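Imprensa > Comunicados > Casa e oficina

Imprimir | Enviar por e-mail

Ultitz lança o Putari, um método de arrumação para bancadas pequenas, com caderno impresso e sessões abertas nas lojas Pevidus

2 de março de 2018 — A Ultitz tem o enorme gosto de apresentar o Putari, um método de arrumação pensado para quem trabalha em bancadas pequenas, daquelas em que o copo, o bloco de espuma, a ferramenta e a chávena do café acabam quase sempre por se encontrar no mesmo palmo de mesa. O método chega ao público num caderno ilustrado, editado pela Odukoya, e em sessões práticas de entrada livre nas lojas Pevidus, onde qualquer pessoa pode aparecer, com ou sem experiência, e passar uma manhã a pôr as mãos na massa (e a massa, neste caso, é a tralha de todos os dias).

A ideia é muito simples e vem de longe. Durante anos, nas visitas que a equipa da Ultitz fez a oficinas, salas de trabalhos manuais, cozinhas de ensaio e pequenos laboratórios, o pedido era quase sempre parecido: queriam mais prateleiras. E nós lá íamos medir a parede, com todo o prazer, para descobrir a meio da conversa que as prateleiras existentes estavam meio vazias e que tudo o que interessava continuava em cima da mesa, à mão de quem trabalha. Foi dessas conversas, algumas bastante compridas, que nasceu a vontade de começar pela superfície de trabalho e deixar a parede para mais tarde.

O Putari parte de uma peça que muita gente já tem em casa ou na oficina, o tabuleiro de bordos altos. Pode ser de chapa, de madeira ou de plástico, comprado ou feito à medida, e tem a grande virtude de dizer onde acaba o trabalho e onde começa o resto da mesa. Tudo o que está a ser usado fica lá dentro. O que não está a ser usado sai e vai para o lugar que lhe pertence, e se ainda não tem lugar, arranja-se um. 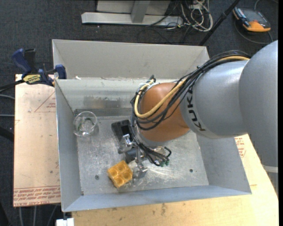
Béquer de vidro, suporte preto e bloco de espuma amarela num tabuleiro de chapa, sobre mesa de madeira clara.

«As pessoas chegam-nos a pedir desculpa pela bancada, e eu digo sempre que venham tal como estão e que tragam as coisas como elas estão», conta Suleiman Nwosu, responsável pelo desenvolvimento do Putari na Ultitz. «Uma mesa onde se trabalha tem de ter objetos em cima, senão é uma mesa de exposição. O que gostamos de fazer é sentar-nos ao lado da pessoa e perceber em que momento é que ela deixa de encontrar as coisas. Às vezes é logo às nove da manhã, outras vezes só acontece quando chega visita!»

O método está organizado em 3 passagens pela bancada, que se fazem sempre pela mesma ordem e que, depois de ganho o hábito, se encaixam com facilidade no fim do dia. Na primeira passagem tratam-se os recipientes: copos, béqueres, frascos, tampas e tudo o que possa ter líquido lá dentro. Verifica-se o conteúdo, põe-se etiqueta no que fica e leva-se para o lava-loiça o que já cumpriu a sua função. Na segunda passagem tratam-se os suportes, ou seja, os blocos, as bases com encaixe, as grelhas e os calços que servem para segurar outras coisas e que costumam ficar esquecidos quando a coisa que seguravam já foi arrumada. Na terceira, finalmente, vêm os fixadores e as miudezas: grampos, molas, parafusos, borrachas, restos de fita.

Pedimos uma atenção especial para a segunda passagem, que nas sessões experimentais deu pano para mangas. Um bloco de espuma com furos ou uma base com um recorte ao meio raramente têm gaveta própria, e por isso andam de um lado para o outro durante semanas. O caderno propõe que cada suporte seja guardado junto do objeto que segura e dedica a este assunto um capítulo inteiro, com moldes de papel que se recortam e se colam no fundo da gaveta. É um capítulo comprido, admitimos, e a Odukoya ainda nos tentou convencer a encurtá-lo, mas os leitores que o experimentaram pediram que ficasse tal qual.

Também a fixação do tabuleiro merece duas palavras. Numa mesa de madeira, o mais prático é usar grampos de barra apertados sobre o bordo, colocados de um dos lados menos usados, para não estorvarem os braços. Apertam-se à mão, sem exagero, e convém voltar a verificá-los uma vez por semana. Quem quiser proteger o tampo pode pôr um pedaço de cartão entre a maxila do grampo e a madeira. Para tabuleiros leves, que só servem para fazer malhas, contas ou selos, bastam uns pés de borracha.

Os testes decorreram até dezembro, com a participação de 657 pessoas que receberam em casa uma versão provisória do caderno e a devolveram anotada nas margens. Lemos tudo, letra a letra, incluindo as anotações a lápis quase apagado e uma receita de compota que vinha entre duas páginas e que já foi restituída à dona. Muitas das sugestões passaram para a edição final: o índice no princípio, o papel mais grosso nas páginas dos moldes e uma folha em branco no fim de cada capítulo, para se desenhar a própria bancada.
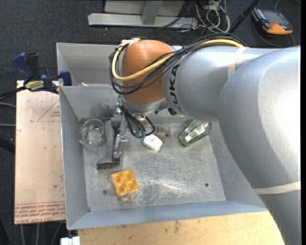 A arrumação dos vidros foi, de longe, o tema que mais cartas nos trouxe. Há quem os queira todos de boca para baixo, há quem não abdique do pano dobrado por baixo, e há famílias inteiras divididas sobre o assunto. O Putari escolhe uma regra fácil de ensinar, mesmo às crianças: na bancada, o copo que está de serviço fica de pé e encostado ao fundo, como o copo transparente junto à parede de trás do tabuleiro, e um copo deitado, como o verde que está mais à direita, é o primeiro a ser levantado quando começa a passagem dos recipientes. Só depois se olha para as peças pequenas, que num fundo de metal riscado se perdem de vista com uma facilidade espantosa. A regra pode ser adaptada por cada um, e o caderno traz uma tabela em branco para esse efeito — o importante é que todos os que usam a mesma mesa combinem entre si a mesma coisa.

Quanto à limpeza, o caderno é propositadamente brando. Um tabuleiro de trabalho ganha riscos, manchas e dedadas, e ninguém precisa de passar a tarde a poli-lo. Recomenda-se um pincel largo para os cantos, um pano húmido para o fundo e outro seco para terminar. Nos tabuleiros com furos no fundo, passa-se o pano por baixo de vez em quando, que é por ali que o pó gosta de se esconder.

As sessões abertas nas lojas Pevidus duram 2 horas e recebem, no máximo, 18 participantes de cada vez, para que haja espaço à mesa e tempo para conversar. Cada pessoa é convidada a trazer de casa uma caixa com os objetos que costuma ter em cima da bancada, sem os escolher nem limpar de propósito. Tabuleiros, grampos, etiquetas e panos são fornecidos no local. Pedimos apenas que não sejam trazidos produtos inflamáveis, lâminas sem proteção nem frascos com conteúdo desconhecido, para os quais o caderno indica, aliás, os cuidados a ter.

«A Pevidus abriu-nos as portas desde o primeiro dia e até nos deixou mudar as mesas de sítio, o que em loja não é favor pequeno», acrescenta Suleiman Nwosu. «Gostava muito que as pessoas viessem com calma. Se alguém passar a sessão toda a decidir onde fica a caixa dos botões, para mim é uma sessão bem passada.»

O caderno Putari tem capa cartonada, lombada cosida e abre completamente plano, para poder ficar pousado ao lado do tabuleiro durante o trabalho. Inclui os moldes de recorte, uma folha de etiquetas por preencher e um calendário de parede sem datas, que se pode começar em qualquer altura do ano. Está à venda nas lojas Pevidus e pode ser encomendado à Odukoya. As escolas e associações que queiram usar o método em grupo podem pedir à Ultitz a versão de sala, com os moldes em formato maior e um guião para quem orienta a atividade.

Quem participou nos testes recebe o caderno por correio, como prometido, com um cartão de agradecimento da equipa. Se mudou de morada entretanto, pedimos o favor de nos avisar, indicando o nome com que se inscreveu.

Sobre a Ultitz
A Ultitz desenha mobiliário e acessórios de arrumação para oficinas, escolas e casas onde se fazem coisas à mão. Trabalha em conjunto com as lojas Pevidus na demonstração dos seus produtos e com a Odukoya na edição de cadernos práticos.

Informações à imprensa
Os pedidos de entrevista, de exemplares do caderno para recensão e de inscrição de jornalistas nas sessões abertas devem ser dirigidos ao gabinete de comunicação da Ultitz, ao cuidado de Suleiman Nwosu.

Imprimir este comunicado | Enviar a um amigo por e-mail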